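3. Brand names, shop signs and the returning customer
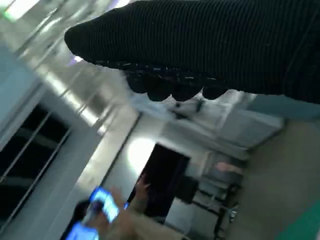
Figure 2. Black ribbed knit with raised, rounded bumps along its underside.

We turn now to the part of the study that gave us the most pleasure to carry out and, it must be said, the most trouble to write up. The earlier sections dealt with how small firms in Gavville choose a name and how much they spend on making it known. In this one we ask a plainer question, and one that shopkeepers themselves kept putting to us over cups of tea: does a customer who already likes a shop notice, or mind, when the name above the door changes?

Much of the older writing on the subject treats a brand name as a kind of store of goodwill, filled up slowly over the years and easily spilled. We have a good deal of sympathy with this view. Yet it was mostly built on large companies with large advertising budgets, and we were never quite sure how well it would travel to a bakery with one counter and a queue of neighbours. Gisler and Oyewole raised the same worry in their working paper on market towns, and we are glad to take up the thread where they left it.

3.1 The shops and the people who use them

Our two main cases are Mayrhofer, a family hardware shop that kept its name when it was sold, and Staswood, a homeware shop that had traded for many years as Sivach before the new owners put up a fresh sign, printed new bags and rebuilt the website from scratch. They stand on the same street, a short walk apart, and draw on much the same set of households, which made them a happy pairing for our purposes. Both changed hands in the same spring.

We sent a short postal questionnaire to 1,371 households and received 931 usable replies. This is a generous return for a survey of its kind, and we put it down in large part to Fernanda Guerreiro, who wrote the covering letter in such a friendly way that several people answered it with letters of their own. The questions asked how often the person visited each shop, what they called it when talking to family, and whether they would recommend it to somebody new to the town. Pirmin Sutter then went back to a smaller group of respondents for longer conversations, usually at the kitchen table, and it is these talks that we lean on most heavily below.

3.2 What people call a shop

The first thing to report is how long an old name lives on in speech. A great many regular customers of Staswood still called it Sivach, often without noticing that they had done so, and one or two gently corrected our interviewer when he used the new name. They were not cross about the change. They simply had a word for the place already and saw no need for another – rather as one goes on calling a street by the pub that used to stand on its corner.

Newer residents told a different story. They had mostly come across Staswood through its website or a local social media page, and a fair number had never heard the older name at all. For them the new sign, the bags and the web pages all matched, and they spoke warmly of how easy the shop had been to find.

With Mayrhofer the position was almost the reverse. Long-standing customers took comfort in the unchanged name, but some had assumed that the family was still behind the till and felt a little let down on learning of the sale. A kept name, then, can carry a promise that the new owner never meant to make, and we think this deserves more attention than it has so far been given.

3.3 Some words of caution

We would ask the reader to treat these findings kindly but carefully. Two shops on one street can't stand in for a whole trade, and people who take the trouble to return a questionnaire may well be fonder of their local shops than those who don't. Declan Ellery has also pointed out to us that hardware is bought in a hurry and homeware at leisure, so that the two names may have been doing rather different jobs all along. We return to his point in Section 4, where spending on local advertising is set beside the number of visits each household reported.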